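## Setting up the home charger with your Rangel

I wrote this part after fitting the Brivthorpe wall unit in my own garage, so you're getting it in the order I wish I'd done things! Have the car parked within reach of the cable and the key fob in your pocket.

1. Switch off breaker 13 (or whichever one your electrician labeled for the charger).
2. Open the front cover and check that the dial is set to 8. Mine came set to 2, and I spent a whole evening wondering why the car was charging so slowly.
3. Close the cover, turn the breaker back on, and wait for the steady white light.
4. Plug in the car. You'll hear a click from the port — give it a moment before you pull on anything.

**Note:** If the screen shows code 106, unplug, lock and unlock the car, then try again. Wojciech Stępień over at Jastberg talked me through this one and I haven't seen the code since. 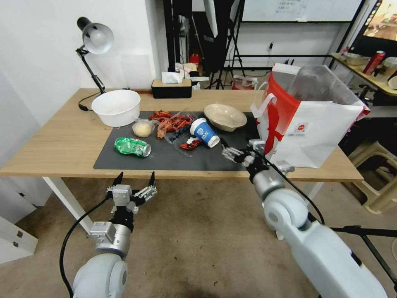 *Table with a paper cup, a green can and a wrapped bun.*

Now for the app, which I'm less fond of.

5. Open Flesach on your phone and tap **Add charger**.
6. Type in the code from the sticker inside the cover (yes, you have to open it again, so breaker off first).
7. Pick your off-peak hours. I had to redo mine in July when my rates changed.

**Caution:** Don't run the charger from an extension cord, even for one night. If the plug or cable feels hot, stop charging at the breaker and call your installer before you use it again.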